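Print this ticket
E-mail this ticket

Room unit holds item over rim of bedside table, and staff call-outs because of it
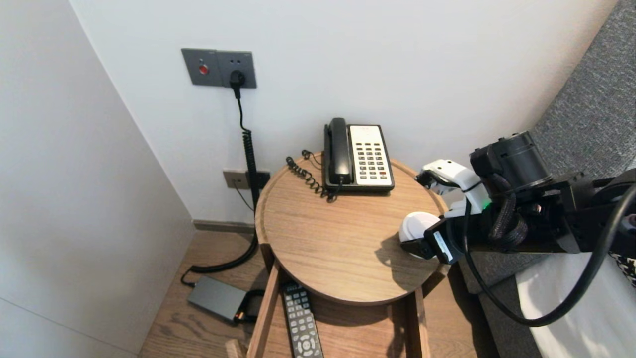
Rongrong Dai: Before we go into grip settings, I would like to know who is answering the call-outs. On nights we are two people for the whole house. If the unit stops in a room and rings the desk, one of us goes up and the other cannot leave the phones. Please write in the ticket how many times this is, so the vendor sees it is also a labour question.

Reply from site support, Karnska

Thank you Rongrong, I put it in now. From the start of the trial the unit has 3,676 completed room tasks in the log. The stops at the bedside table are a small part of this, but they come mostly in the evening turndown, when there is the least staff. In the last week it was 16 call-outs for this one fault, 9 of them after the evening supervisor went home. I have changed the priority from low to medium.

Summary of the fault

Task: table reset (lift the item, wipe the top, put the item back).
Rooms: those with the round side table beside the bed. In the rooms with the square table I could not make the fault happen.
Arm software: Zastell, current release.
Scheduler: Tian.
Error text on the desk screen: "Place not confirmed, assistance requested."

What happens: the arm lifts the item without trouble. When it comes back to the table it goes down near the edge, touches the raised rim, feels the contact too early, and decides that the surface is higher than it is. Then it waits. It does not drop the item, I want to be clear about this, as one housekeeper wrote that it did and I could not find it in the log. It holds the item over the edge until a person presses Release on the tablet.

Step 1, 7/25/23

Checked the table model in Zastell. The round table was saved as flat, without a rim. I measured the rim and added it to the model. Ran the task ten times with the drawer closed. No stop.

Step 2

Same room, drawer open. Guests leave it open very often because the TV remote is kept there. The arm planned a longer way around the drawer and again came down close to the right edge. Two stops in ten runs. So the rim was one part of the problem only.

Step 3

Looked at where the arm is allowed to put things. The telephone stands near the back of the table, a little right of the centre, and its keep-out zone was drawn very generously, including all the coiled handset cord. The cord does not lie the same way each time, so whoever drew the zone made it big. With the open drawer added, almost no free surface remained except the strip at the edge. I made the zone smaller on the side of the keypad and left the cord side as it was. One stop in twenty runs.

Step 4

Asked Brokari, who did the installation, if the arm may move the phone. Their answer was no, and I agree with it. The phone is how the guest calls for help, and it must be found in the same place in the dark.

Question from housekeeping (by telephone, written down by me)

They asked if the attendants should close the drawer before they start the unit. Today this is not on their list. The attendant opens the room, starts the unit, and goes to the bathroom to do the cleaning there, which is the whole benefit for them. If she has to first go around the bed and prepare the table, it is a little work that comes back, and it comes back in every room. I was told that in the beginning they were promised "no preparation". I looked in the training notes and this sentence is there.

My opinion as support is that we should not solve it by giving the attendants one more thing. But until the next update I have no better way for rooms with the round table, so I wrote it as temporary.

Rongrong Dai: Temporary is OK if it has an end date. The attendants are measured on minutes per room, and these minutes were lowered when the unit came. If they now close drawers and watch for cords, then the minutes have to go up again for these rooms. I will not ask them to do it for free. Also please put in that I do not want the night desk to be the back-up for a daytime machine. My night person is not trained on the tablet, he only learned Release because somebody showed him in the hallway.

Reply from site support, Karnska

Understood and added. I have no rights to change the minutes, they are in Tian under the hotel's own login, but I can say what I measured. Closing the drawer and moving the loose cord behind the phone takes me less than a minute. I do it slowly, and I am not an attendant with a full cart waiting, so please use your own measurement.

For the night calls I made this change in Tian: if the unit stops after the supervisor has left, it now does not ring the desk. It puts the item on its own tray, drives to the hallway, and leaves the room marked "finish by hand" for the morning list. Rooms with a guest arriving the same night are excepted and will still ring. I know this exception is the part you will not like. Without it a guest can come into a room that is not finished.

Step 5

Tested the new night behaviour with the test room marked as empty and then as arriving. Both did as described. The message on the morning list was cut after 20 characters, so it read "Finish by hand: tabl". Reported to Tian, not urgent.

Open points

Zastell to confirm whether the place routine can prefer the middle of the table when the drawer is open. They wrote that it is planned for October.
Hotel to decide on minutes per room for the round tables.
Tablet training for the night desk: Rongrong will send me two possible times. I can come in person, I prefer this to a video call.
Training notes: I will take out "no preparation" and write what is true at present.

Rongrong Dai: The times are sent. Please keep the ticket open until the minutes are decided, even if the arm is behaving well.

Status: open, medium priority
Next check: after the reply from Zastell

Print this ticket
E-mail this ticket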